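Packing corner opens at the Kosska repair room

By Anqi Feng
June

I have been nagging people about boxes for the better part of a year, so forgive me if I sound pleased with myself. The Kosska repair room in Driltholm has finally got a proper packing corner, and as of this month you can bring in your small computer odds and ends (mice, keyboards, webcams, all the chargers you swore you'd sort out) and send them off to a new home in a box that fits.

It opens at 9 in the morning and shuts at 11, which I know is a short window. Jinfeng Ding, who set the whole thing up with me, wanted to keep it small for the first stretch and see who comes. I wanted evenings too. We are still arguing about it, in a friendly way, mostly over bad coffee.

The idea is about as simple as it gets. You turn up with the thing you don't use anymore, we plug it in and check that it works, and then you pack it yourself at one of the mats with a flat mailer carton from the stack. We've got 2000 of those cartons, by the way. They came from Dalsgaard, the stationery shop on the corner that closed its mail-order side over the winter, and they have been living in my hallway ever since. I cannot tell you how happy I am to be able to open my front door all the way again!

Folding one is a bit of a knack. The side walls go up first, then the front, and the lid swings over last with the tuck flap going down inside the front wall. If you do the lid too early the ears on the flap get bent and it never sits right after that (ask me how many I ruined). My advice is to leave it lying wide open until everything's in, paper and all.
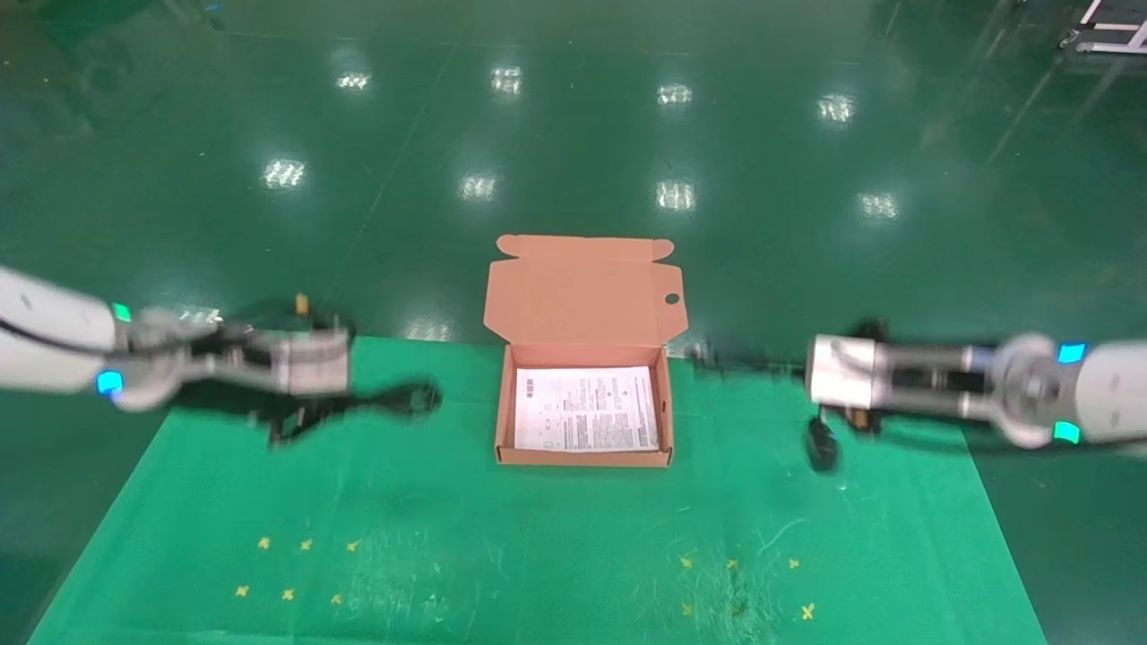

And please do put the paper in. Every carton should have a printed sheet lying flat on the bottom, so whoever opens it at the other end knows what they're getting and where to turn if it doesn't work. Jinfeng wrote the text and I laid it out, and yes, the print is small. A few people have mentioned it already. We'll make it bigger on the next run, or Jinfeng will cut some of his words, and I know which one I'd bet on.

Cables are the other thing. I had no idea people felt so strongly about cables. One woman at the trial morning wound hers in a figure eight and would not hear of any other method, and the man next to her just stuffed his in a corner of the box and called it done. I'm somewhere in the middle. A loose coil and a twist of paper around it does fine for a mouse, as long as the plug isn't jammed up against anything that scratches.

The mats were Jinfeng's idea and I was wrong about them. I thought we could just work on the floor, since it's a nice shiny green one and easy to sweep. But little screws and feet skitter off across it and you never see them again, and a piece of cloth stops that. We clip the corners so it stays put when you're kneeling on the edge of it. Green on green wasn't the plan, it was simply what the fabric stall had left.
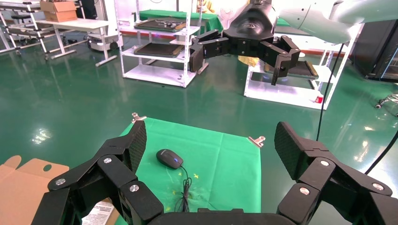 A mouse and its cable on one of the mats at Kosska, with cardboard and a printed sheet close by.

Mice are by far the most popular thing so far. I suppose everybody has a spare one in a drawer. What we're short of is keyboards with all their keys, and anything with a number pad would make our friends at the Bondent evening classes very happy indeed, as they've got bookkeeping starting up again after the summer and not enough to go around.

There's no charge for any of it. You get 2 cartons per visit, one for something you're giving away and one to take home in case you find more in the drawer. If you need postage as well, bring the money for that and we'll take the parcel over to the counter with the rest of the pile at the end of the morning.

A couple of practical bits. We can't take monitors, printers or anything with a swollen battery. Wipe things down before you come, please, particularly if you eat at your desk like I do. And if you're not great at kneeling, say so at the door and we'll find you a spot at a table. I'll be there most mornings with the tape.

Recent items
Driltholm library extends its summer hours
Bondent evening classes: bookkeeping places still open
Dalsgaard shop window gets a new coat of paint
Letters: who moved the bench by the ferry steps?
Kosska looking for spare lamps and extension cords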